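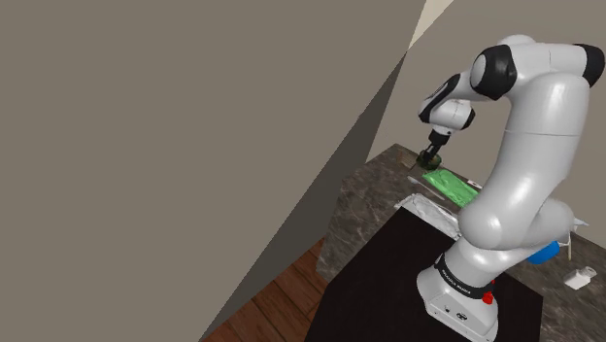

Trirholm Makers' Forum > Student and Club Projects > Kitchen tidy challenge, simulation round

gripwidth_gary
Posted 7:40 pm

Right, the Wirnano entry for our college club is nearly in and I would like opinions before I stop sleeping altogether. The task this year is clearing a kitchen counter in simulation. The arm has to pick things up one at a time and put them where the task sheet says they go. Points for each item, points off for knocking anything over, and a small unexplained bonus for "composure".

We are at the stage where the arm goes for the little green thing at the far end of the counter. Teaching it to get there took us most of August. Teaching it to close the fingers at the right moment has taken the rest of our youth.

Question for those who've done it before: do you train on the one counter layout they give you, or shuffle everything about? We've done 1,000 practice runs on the fixed layout and the numbers look lovely. I don't trust them.

marmalade_servo
Posted 7:58 pm

You're right not to. Shuffle. We did the fixed layout last year and had a beautiful arm that knew exactly where one cup lived. Then the judges moved the cup a hand's width and it gripped the air, lifted the air, carried the air across the kitchen and set it down very gently. Composure bonus awarded, I should add.

old_pendulum
Posted 8:11 pm

Going to disagree. Everybody says shuffle, and then they shuffle so much the thing never learns to do anything at all. Get it working in one place first. Walk, then run. You can move the objects about by a small amount once the grasp is solid.

Also what is your physics step set to? If it's still the default from the Shemweta starter files, your small objects will jitter under the fingers and you'll spend a week blaming the gripper.

gripwidth_gary
Posted 8:20 pm

It is still the default from the Shemweta starter files. We have spent a week blaming the gripper.

marmalade_servo
Posted 8:24 pm

Halve it and go and make a cup of tea. Several cups. It will be slow.

@old_pendulum I don't mind "one place first" as a principle, but there's a deadline. Every team I've seen do it your way gets to the one place, falls in love with it and never leaves.

old_pendulum
Posted 8:37 pm

My lot came third doing it my way.

marmalade_servo
Posted 8:39 pm

Out of how many?

old_pendulum
Posted 8:52 pm

That isn't the point.

tinfoil_and_string
Posted 9:05 pm

Four, I was there.

Gary, can I ask about the flat stuff? We're on the same task (different college, no spying intended) and we can get anything with a bit of height to it. Anything lying flat on the marble is hopeless. The fingers come down, touch the counter, and the whole arm does a sort of shrug. The green flat one is our worst. The crinkly white one we've agreed not to discuss in front of the first years.

gripwidth_gary
Posted 9:19 pm

Same here. Our current plan for flat items is to come in at a tilt and pinch an edge. It works 8 times in 100, and I have been told by my own team to stop calling that promising.

hobnob_kinematics
Posted 9:30 pm

I help run a school club, so much lower stakes and much more biscuit. Ours drag the flat things to the edge of the counter first, so there's an overhang to grab. One of the Year 10s came up with it after watching her nan clear up playing cards. Check the rules though, I think Hurnadent's scoring script counts a drag as a push, and a push used to lose you a point.

tinfoil_and_string
Posted 9:41 pm

It does count as a push. It's minus one for the push and plus three for the item, so drag away. I have read that script more often than I've read anything on my actual course.

old_pendulum
Posted 9:50 pm

Dragging is a bodge. If the sheet says pick up, pick it up. What are they learning?

hobnob_kinematics
Posted 9:56 pm

They're learning to read the scoring script.

gripwidth_gary
Posted 11:48 pm

Update. Halved the physics step. The jitter on the small object has gone and the grasp looks like something a grown-up might do. Training is now so slow that the fans have started to sound resentful. I've queued about 3,000 runs with the objects moved a little each time, which I hope annoys both sides equally. Trying the overhang trick tomorrow.

marmalade_servo
Posted 11:53 pm

"A little" is how much?

gripwidth_gary
Posted 11:55 pm

A cup's width.

old_pendulum
Posted 11:57 pm

Too much.

marmalade_servo
Posted 11:57 pm

Not enough.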